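Drundico 20 Packable Rucksack
Evon Travel Kit > Bags > Day bags

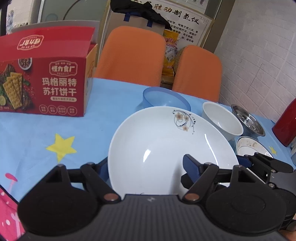
A large white plate on a light blue tablecloth

£50.00
Colours: slate, moss, brick
In stock, posted from our shop in Ashby

I'll start with what it is, as the name doesn't help much. The Drundico 20 is a thin 20 litre rucksack that folds into its own lid pocket, and when it's folded it's the size of a fat paperback. You put it in the bottom of your suitcase or your big bag, forget it's there until you get to wherever you're going, and then it's your bag for the day. Market in the morning, ferry in the afternoon, two melons and a wet towel on the way back to the hotel.

I've sold a lot of these folding bags over the years and I didn't like most of them. They were either so thin you could feel the corner of your guidebook in your kidneys, or so padded out with straps and buckles that they took up half the suitcase and you might as well have brought a proper one. This one sits in the middle. The body is light nylon, the base is a heavier doubled piece (because that's where they always go first, on gravel and bus floors) and the shoulder straps are wide flat mesh with no foam in them. You'd think no foam would be a problem. It hasn't been for me, with a day's worth of stuff in it, but if you're planning to carry a laptop and four bottles of wine up a hill then please buy a different bag. I do sell others!

Where it's been

Mine is the brick one and it's no longer very brick. I took it to Pokeck in August, which was a daft time to go, hot as an oven down by the bus station and then freezing once you're up the top. The lookout is at 3,541 metres and the last bit is on foot. I had a fleece, a waterproof, a litre and a half of water, sun cream, a bag of those hard little apricots they sell by the road, and a loaf. All of that went in with the top still closing. Coming down I tied my boots to the outside loops and did the flat part in sandals, and the boots swung about a bit and whacked me in the back of the legs, so I'd say the loops are good for a hat or a jacket and only just about all right for boots.

It also did the night bus back, under my feet, on a floor I would rather not think about. I washed it in the hotel basin the next morning with shampoo and hung it out on the balcony rail, and by the time I'd had breakfast and found my other sock it was ready to go again.

Pockets and so on

There's one big main space with a drawstring and a lid over it. The lid has the pocket that the whole bag stuffs into, and when you're wearing the bag that's where your keys and tissues go. Inside, against your back, there's a flat zipped pocket that takes a passport and some folded notes. I like that one very much. It's against your spine, so nobody's getting into it in a crowded tram without you knowing.

On the sides there are two stretchy bottle pockets. An ordinary bottle goes in fine. The very wide metal ones go in too, but you'll have to take the bag off to get them out again, unless your arms bend in ways mine don't.

No chest strap on this version. The old one had it and people kept losing the clip, or shutting it in taxi doors, and sending me cross emails. If you miss it, there's a loop on each strap so you can add your own.

Is it waterproof?

No. I get asked this every week so I'll be plain. It'll shrug off a shower and it'll keep your cardigan dry on the walk from the station. In a proper downpour the water comes in through the drawstring and the seams, same as any light bag. I put my things in a carrier bag inside it when the sky looks bad. You can buy a fancy liner (we've got those as well) but the carrier bag does the job.

Folding it up again

Everyone gets in a muddle the first time. Turn the lid pocket inside out, shove the straps in first, then the rest, any old how. Don't try to fold it neatly. I spent ages trying to fold the first sample into a tidy square and it wouldn't go, and then I lost my temper and just stuffed it in and it went straight away.

The zip on the pocket has a pull at each side so you can do it up whichever way round it's ended up.

On planes

Full up, it fits under the seat on every flight I've taken it on, and being soft it squashes into whatever space is left. Airlines change their sizes whenever they feel like it though, so do check with yours before you go. If you're already at your limit with one bag, fold it up and stick it in your coat pocket. A big coat pocket.

Colours

Slate is a dark grey with a bit of blue in it. Moss is greener than it looks on most screens, and I've had a couple sent back by people who wanted khaki, so be warned. Brick starts out a cheerful orangey red and fades if you leave it in the sun, which I always do. I prefer it faded.

The small details

Capacity: 20 litres
Main material: light ripstop nylon, doubled at the base
Straps: flat mesh, adjustable
Pockets: lid pocket, inside zipped pocket, two side pockets
Outside loops: 2
Washing: by hand in cool water, hang to dry, no tumble dryer please
Guarantee: 2 years on seams and zips

The guarantee covers stitching that comes undone and zips that give up. It doesn't cover dogs, bike chains or hot exhaust pipes (all three have been tried). If yours is out of guarantee or you've done something silly to it, write to me anyway, as I keep a box of spare zip pulls and offcuts of the nylon in every colour and I'm happy to pop some in an envelope for the price of the stamp.

Postage and returns

Small enough to go through most letterboxes, so you shouldn't have to wait in for it. If you don't get on with it, send it back unused with the tag on and I'll refund the bag. You'd cover the return postage. Going away soon and in a rush? Put your leaving date in the order notes and I'll try to get it in the next post. Orders in by 2 pm normally go the same afternoon.

You might also want

Drundico folding liner
Evon mesh laundry bag
Clip-on chest strap, fits all Drundico day bags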